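## 4. Setting up the Cedham work table

This section explains how to put together the Cedham table and make it ready for daily use. Please read all the steps once before you begin. The work needs two persons for steps 3 and 7, and one person can do the rest alone.

You will need the hex key from the small bag, a spirit level, a soft cloth and a cup of warm water. Please do not use an electric screwdriver. The threads in the table top are made directly in the wood, and a strong motor can damage them.

### 4.1 Before you start

1. Leave the closed box in the room for one night, so that the wood can take the temperature of the room.
2. Open the box on the long side. Keep the card sheets, they protect the floor later.
3. With two persons, lift out the table top and lay it on the card sheets with its face down.
4. Check the bags. Bag A has the long bolts, bag B has the short bolts and washers, bag C has the four feet.

**Note:** In tables packed before June the bags B and C can be exchanged. The content is the same, only the letters are wrong.

### 4.2 Legs and rail

5. Put each leg in its corner and fasten it with two long bolts. Turn them only by hand at this moment.
6. Fit the cross rail between the back legs with the short bolts. The side with the Witari stamp looks to the wall. Now tighten all bolts with the hex key, always one corner and then the opposite corner.
7. With two persons, turn the table onto its legs. Lift it, do not roll it over the edge – the legs are strong from above but weak from the side.

**Caution:** Keep your fingers away from the space between the rail and the leg while the table is turned.

### 4.3 Levelling

8. Put the spirit level on the middle of the top, first along the long side, then along the short side.
9. Turn the foot at the lowest corner until the bubble is in the centre. One full turn is enough for most floors.
10. Press with your hand on each corner. If the table moves, repeat step 9 with the opposite foot.

On a carpet please check the level again after 30 days. The feet go down slowly into the soft material.

### 4.4 The first oiling

The top comes from the factory with one thin coat only. We recommend a second coat of Nesby table oil before you put anything heavy on it. One bottle of 200 ml is sufficient for the standard size.

11. Wipe the top with a damp cloth and let it dry.
12. If the surface feels rough, sand it lightly with paper of grit 400, in the direction of the grain. Remove the dust.
13. Spread the oil thinly with the cloth, and wipe off what stays on the surface before it becomes sticky.
14. Leave the table until the next morning. Do not cover it with plastic.

**Caution:** A cloth with oil on it can become hot by itself and burn. Put the used cloth in water, or lay it flat outside to dry.

### 4.5 Placing heavy containers

The standard top carries 100 kg when the load is spread. A large metal container can stand on the table, but its edges are hard and they mark the wood easily. Place it down flat, with all sides at the same time, and lift it when you want to change the position. Do not pull it over the surface. 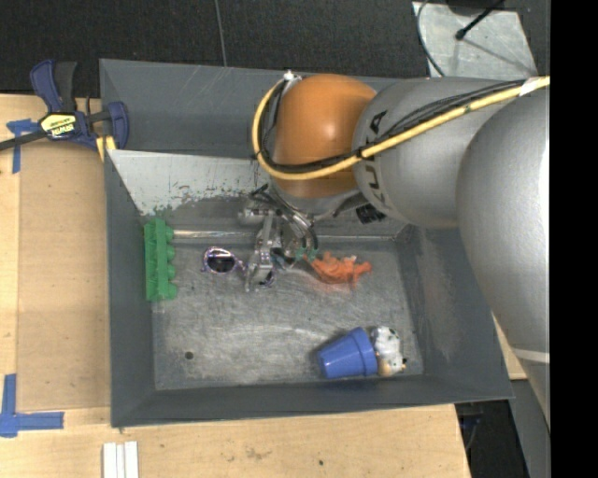 *Fig. 4: Metal bin on a light wooden top.*

If the container must stay for a long period, lay a thin felt under it. Do not use rubber mats. Some rubber leaves a yellow shadow in the oil, and this cannot be washed away. Lift the felt from time to time and look if sand or small metal pieces are under it.

Light wood also changes its colour with the sun. The covered area stays paler than the rest, so in a room with big windows it is good to move the container a little during the first months.

### 4.6 Small marks and what to do

- **Scratch in the oil only:** rub with a little oil on a cloth.
- **Dent:** put a wet cloth on the place for one hour, then let it dry and oil it again.
- **Dark ring from metal and water:** sand as in step 12. If the ring is deep, ask for the Pan repair set.

Text of this section: Yen-ting Su. Checked by Mei-kuen Sin.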